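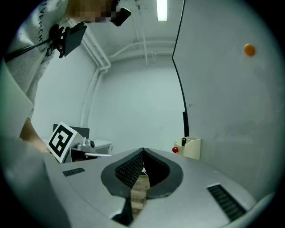
Doina Stojanovska said the pads were worn, and had been worn since March, and that anyone who wanted to argue could come down and run a thumb over them.

Kolev didn't want to argue. He wanted to know why the new pads from Clokavach should be any better than the old ones.

"They say 1,133 hours," he said.

"They say."

She had heard such numbers before. The last set was supposed to outlive the fingers it was glued to, and she had peeled it off with a kitchen knife. She wiped down the jaws, closed them until the inner edges almost met, and held a strip of paper in the notch. It slid. She backed the left finger off, turned the screw a hair and tried again.

"The manual from Cluvberg says to do it by software," Kolev said.

"The manual was written by somebody with a newer gripper."

The paper held this time. She tugged it, and it tore. Kolev wrote that down as a pass, and she made him cross it out - one strip of paper was not a test. She wanted 100 closings on the wooden block, and then the paper again.

He read the counter aloud for the first few and then stopped. At nearly 100 the left finger gave a small click she didn't care for.

"Did you hear that?"

"Hear what?"

She took the log from him. Under the line for the pads she wrote: fitted, 2, left one clicks. Then she put the screwdriver back in her pocket and told him to start again from zero.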